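Handout 6, picking and weighing. Notes for the robotics practical, 27 Nov 2023. Read before you come in, we lose too much time at the start otherwise.

Changes since last week:

- Serus group and Jastard group swap slots. Govindasamy group stays put.
- logbooks in at the end of the session, not the day after
- the old handout said to home the arm with the gripper closed. Wrong. Home it OPEN.

## 1. The task

Same as a parcel desk. Bag comes off the belt side, goes on the scale, settles, gets read, gets put in a crate. The arm does the lifting, the hand is there to steady or nudge. Your program decides which one moves first and who waits.

Sounds easy. Soft bags are horrible. A box has flat sides and you can work out where to hold it. A bag has whatever shape it fell in, and when you pick it up by one corner the contents slide to the other and the weight goes with them. So the point you planned for is no longer under the gripper.

Pass mark for the practical: 3 bags weighed and crated in one run, no human hands past the start signal. Best run counts. You get 3 runs.

## 2. Table layout

Crates mostly at the back, scale at the front next to the belt. Don't shift the scale to suit your program, the next group has its own positions saved. Cable coils and the yellow wire stay in their crates, they are for the December exercise (heavier, and they tangle). Mailer bags only for this one.

Things to think about when planning the path:

- the belt has a metal rail along the far side. Come in high
- bags hang over things. Over the crate rim, over the front of the scale. A hanging corner touching the table takes weight off the platform and your reading is low
- thin plastic film is hard for the depth camera, you get holes in the cloud. Fill them or ignore them but say in the logbook which
- the two limbs share space over the scale. Only one in there at a time unless you have a very good reason, written down
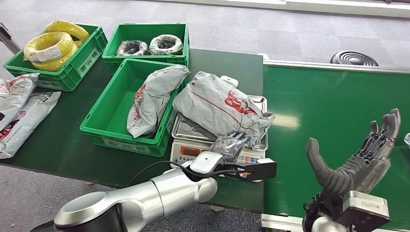
## 3. Gripper or hand?

Every group asks. Short answer, use the parallel gripper for anything you can pinch, keep the hand for the rest.

**Gripper.** Two flat fingers. One number to set (opening), one to limit (force). Quick, repeatable, boring. Pinch a fold of plastic near the middle of the bag, not a corner. If the fold slips, go lower before you go harder.

**Hand.** Far more joints, so far more to get wrong. Good for pressing a bag flat or pushing it square on the platform. Slow to close. Send the whole pose as one command, if you send finger by finger the thumb arrives last and the bag has gone.

Virgilio Barredo's group tried last year to do the lot with the hand. Worked in the end but they needed a wait after every single move and ran out of time on run two. Their write up is in the shared folder under Kultov, worth reading for the bit on timing even if you go the other way.

## 4. Reading the scale

Wait for it to settle. Starting value for the wait is 2,000 ms, go up to 3,000 ms for big floppy bags. Do not go below the first figure to save time, the reading is rubbish and you will lose more marks than you gain.

Order:

1. Tare with the platform clear.
2. Place bag, open gripper fully.
3. Back off straight up, then sideways. Sideways first drags the bag.
4. Wait.
5. Read, log, then move back in.

If two readings in a row don't agree, look for a touching corner or a gripper finger still resting on the plastic. Nearly always one of those.

## 5. Wrist camera

New for most of you. The wrist view turns with the wrist, so the room will often be on its side or worse. Don't correct it by eye. Use the wrist pose to rotate the picture before you do anything else with it, the helper function is in the starter code (`level_view`, check the sign of the angle, it caught out half of Serus group).

Second problem is the window. Point the wrist that way and the camera sets its exposure for daylight, so the fingers go to dark shapes and any colour threshold you tuned over the table stops working. 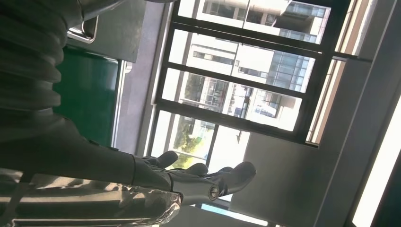

Three ways round it, pick one and stick with it. Lock the exposure while the wrist is over the table and leave it locked. Or plan the path so the wrist never faces the glass when you need a picture. Or throw away frames where too many pixels are near white, and wait for a better one. First is easiest. Last one is fine but your loop has to cope with getting no picture for a while, and most of yours dont.

Shiny stuff gives the same trouble on a smaller scale. Foil, clear wrap, the steel platform. A bright crease looks like an edge to the detector. Check any edge it finds against depth before you trust it.

## 6. Logbook

For each run: start pose, wait time used, readings, what failed, what you changed. One line each is plenty. Failed runs get full marks if the notes are good. A perfect run with no notes gets half.

Put the stop button holder's name at the top. That person does not type, does not hold a phone, does not tidy bags.

## 7. To do before the session

- pull the starter code again, there was a bug in the tare call
- run the sim once with the wait set to zero and see what happens to the readings
- sketch your path from above AND from the side, on paper, bring it
- decide gripper/hand split and write one sentence on why
- Jastard: you still owe me the logbook from handout 5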